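Accueil > Atelier Desotard > Bailleurs > Suivi
Projets Matières Boutique Presse

Rapport d'avancement – fermoirs et apprêts, programme Barros

Madame Girard,

Le stock de fermoirs est enfin inventorié : 114 références, dont 14 que personne à l'atelier ne se souvient d'avoir commandées.

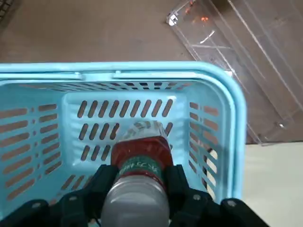
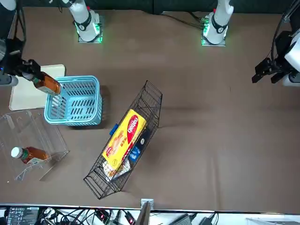
Les quatre modèles de fermoir à bascule sont dessinés. Trois ferment. Le dernier s'ouvre avec un enthousiasme qu'on n'attend pas d'un bracelet, et repart chez Jerdale pour correction.

Côté dépenses, il reste 200 euros sur la ligne « laiton » – nous les surveillons comme s'ils étaient en or. La livraison d'anneaux, promise pour octobre, est arrivée après, dans le mauvais diamètre. L'échange est demandé.

Prochaine étape : les essais de traction sur cordon ciré.

Atelier Desotard – Contact – Haut de page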